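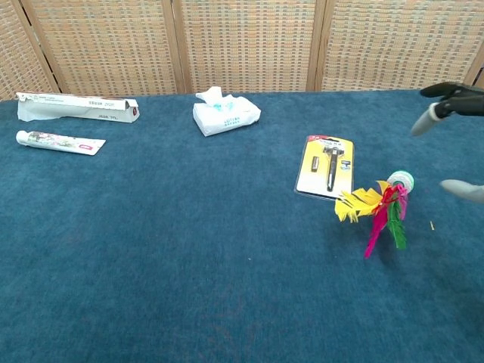 Test objects on the cloth-covered table, with two fingers of the gripper at right.

The Farnby table test is an informal procedure for comparing robot grippers on small household goods. It was drawn up in Farnby to compare two hands, the Filar and the Vamitz, whose makers had each described their product as suitable for everyday objects without saying whose day.

Each hand is mounted on the same Escobar arm and makes 20 attempts at every object. An attempt counts if the object is lifted clear of the cloth and held for 16 seconds. Dropping it on the way to the bin is recorded separately, under "other."

Objects vary between rounds. Boxes and tubes are considered easy, and tissues are considered easy until the hand takes one tissue and leaves the pack. The feathered shuttlecock, or jianzi, is the usual source of disagreement, as the rules do not say whether a grip on the feathers is a grip on the shuttlecock.

The first round, held in February, ran to 200 attempts and was won by the Vamitz hand. Filar users objected to the cloth, which they considered too soft. A revised rule sheet dated Monday, October 29, 2018 kept the cloth and added a paragraph on objections.

See also: Blister pack; Parallel gripper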